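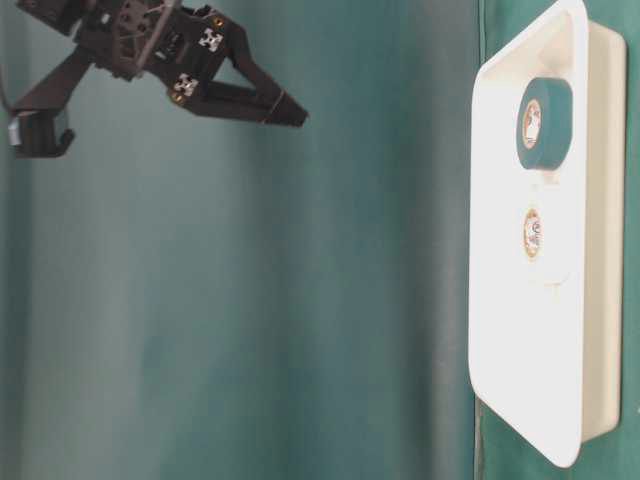
I've wanted to see an automated parking garage from the inside for years, so when Penner opened theirs up for a Saturday visit in March 2018 I signed up the same day. The building is on the edge of Coline, squeezed between a pharmacy and a bus stop, and from the street you'd take it for a narrow office block with no windows. Inside, every car rides on its own steel pallet. The machine never touches your tires, it just carries the pallet.

There are 103 spaces on a lot that used to hold 12 cars (and the old lot was always full, according to my cousin, who worked across the street). You drive into one of 2 entry bays, follow the lights until a sign tells you to stop, fold your mirrors, get out and tap a card. A door closes behind you. Then the floor turns the car around, which I didn't expect at all! It means you always drive out nose first, and on that street I'd be very glad of it.

Our group went up the service stairs to watch a few cars get parked. The lift runs up the middle and the spaces sit around it in a ring, so the lift stops at a level and a shuttle slides the pallet off sideways. It's quieter than I thought it would be, mostly a hum and then a clunk when the pallet locks.
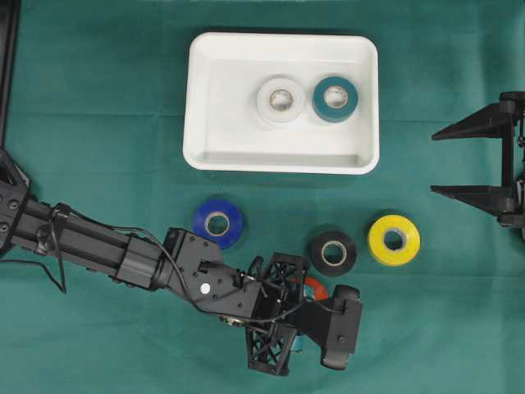

The clunk, our guide said, is a pair of pins dropping into the rack, and the lift won't move again until both of them report in. I asked what happens in a power cut. They have a generator that can bring cars down one at a time, slowly, and they had to use it in January when a storm took out half the neighborhood. People waited a long time for their cars that evening, and he didn't try to hide it.

The controls come from Skekura and fit in a cabinet about as big as my fridge. A screen on the door shows every level as a circle with little boxes, and you can watch your own car travel. I could have stayed there all afternoon.

A few gripes. Tall vans don't fit, and roof boxes have to come off. The waiting area has a bench, a vending machine and no heat. And if everybody wants to leave at five, you're going to stand in line, because there's only the one lift.

Penner is planning a bigger one in Mirnis with 284 spaces and a second lift, and I've already put my name down for that tour. If you go to the Coline one, wear flat shoes. The service stairs are open grating all the way up.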